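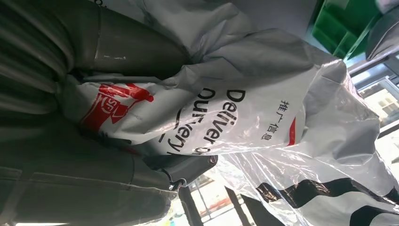

Fig. 1. White plastic courier bag, SF Express logo, clear film next to it. Print running into the creases.

**Packaging & Parcels, handout 4 – soft mailers**
Notes to go with Liudmyla Pylypenko's lecture, January. Bring to the practical.

Last time was boxes. Today bags. Reading: Sjöberg ch. 2 (Britt-Marie Sjöberg, the library has two copies, one always out).

## Why bags at all

- weigh next to nothing, store flat
- take the shape of what's inside, so you're not paying to ship air
- cheap in bulk. Plakus price list we used in class: 2,000 to a carton
- bad at: corners, anything that snaps, stacking

Rule of thumb from the lecture: if you would mind sitting on it, it goes in a box.

## Print on a surface that moves

Look at Fig. 1 again. The logo goes partly into the folds, and so does the black lettering. You get "Deliver" on one line and only part of the line under it. Flat artwork on a screen tells you very little about this. Print your layout, stick it on a bag, fill it with a jumper and *then* judge it.

Things to note down for your own design:

1. What can still be read when the bag is creased?
2. Is the mark big enough to survive losing a piece? The red SF in its round badge still does the job with part of it gone.
3. Small print – how close is it to the main lettering? In Fig. 1 there's a compact column of small characters, 推广信息 ("promotional information"). Small text suffers first, one fold and it's gone.
4. Contrast. Red and black on white is hard to beat. Pale grey on white, please don't.

## Clear film

Different material, different headaches. Shines in streaks where it wrinkles, which makes labels and barcodes under it a pain to read. You see through it but only dimly once it's crumpled. So:

- label on the OUTSIDE of clear film, never under
- smooth the patch flat before sticking
- matt labels, not gloss

Somebody asked if film counts as packaging or filler. Both, depends what it's doing. For the coursework say which you mean.

## Hostden sorting exercise

We handed out 956 used mailers and wraps collected by the Hostden depot. First 400 were sorted in the morning group, rest in the afternoon. Categories:

| Code | What goes in it |
|---|---|
| A | opaque bag, seal intact |
| B | opaque bag, torn or cut |
| C | clear film or sleeve |
| D | mixed, stuck together |

D was a mess, everyone put differnt things in it. Next time: if you can peel it apart by hand it isn't D. Write the code on the tally sheet, not the bag.

Cover up names and adresses before you photograph anything for your portfolio.

## For next week

- Bring one used mailer, any courier. Empty it first.
- Half a page: what does the printing lose when you scrunch it up? Sketch before and after.
- Zulham case study, pages on the handout shelf. Read the bit on seals, skip the costs table
- Bach group presents first, then whoever is ready

Room is the same. Scissors and tape provided, rulers are not – bring your own.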